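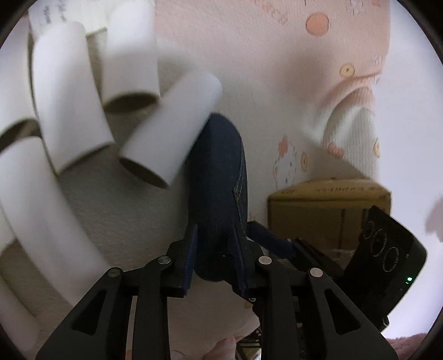
¿Cómo guardo tubos de cartón, tela vaquera y paquetes de pañuelos sin que acabe todo aplastado?

Publicado por Nerea_costuras en Orden y almacenaje

Hola. Tengo un cuarto pequeño que uso para coser y para manualidades, y desde septiembre doy allí un taller a niños del barrio. El problema son los materiales. Guardo tubos de cartón blancos, de los que quedan al acabar un rollo de papel, cosas de tela vaquera con costuras que no quiero que cojan dobleces y pañuelos de papel en paquete blando para limpiar pegamento.

Ahora lo tengo mezclado y cada vez que busco algo los tubos salen chafados. La estantería tiene 30 cm de fondo y no quiero comprar muebles. ¿Separo por material o por uso? ¿Los tubos van de pie o tumbados?

Vitória Torres
Respuesta aceptada

Separa por material y deja los pañuelos aparte, porque se gastan y hay que reponerlos. Los otros dos grupos se mueven menos.

Los tubos, de pie y bastante juntos. De pie aguantan bien el peso; tumbados se ovalan en cuanto les cae algo encima. Si alguno está escrito o etiquetado, ponlo con la etiqueta hacia fuera. Los que ya estén doblados úsalos primero o tíralos al papel.

La tela vaquera pesa más de lo que parece. No la metas encima de los tubos. Si la pieza tiene forma, rellénala con papel arrugado y que quede derecha; si es plana, enróllala con la costura por fuera. Yo llevo así 2 años con los retales y no se marcan.

Para los pañuelos usa una caja de cartón normal, abierta por arriba. 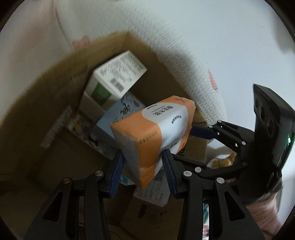
Los paquetes blandos ceden por las esquinas, así que no llenes la caja hasta el borde ni hagas fuerza para meter el último. Colócalos de canto, en fila, y se sacan de uno en uno. Si la caja es honda, pon un cartón doblado en el fondo para subirlos un poco. Y no la dejes en el suelo si el cuarto tiene humedad — el cartón la coge enseguida y luego pasa a los paquetes.

Con 30 cm de fondo te caben cajas medianas puestas a lo largo. Mide antes con las solapas hacia dentro.

Gudik76

Yo compré las cajas apilables Wever y muy bien, pero si no quieres gastar no te sirve. Las de zapatos también valen.

Maluleke

De acuerdo con lo de los tubos de pie. En lo de separar por material no tanto. Si das un taller, por uso es más cómodo: una caja por actividad con lo que toca ese día, y el resto almacenado aparte. En mi caso llegué a juntar 100 tubos y tuve que poner un límite, una caja y ya. Cuando está llena no entra ninguno más.

Comentarios

Nerea_costuras: Gracias, he puesto los tubos de pie y caben en la mitad de sitio. Lo de una caja por actividad lo probaré más adelante.

lola.m: ¿El relleno de papel no destiñe con la tela oscura?

Vitória Torres: Es al revés, la tela vaquera nueva puede manchar el papel. Usa papel blanco sin imprimir y cámbialo si lo ves azul.

Etiquetas: cajas de cartón, manualidades, reutilizar, cuarto de costura

Nerkeck utiliza cookies propias y de terceros para mejorar tu experiencia. Si continúas navegando, aceptas su uso. Aceptar | Más información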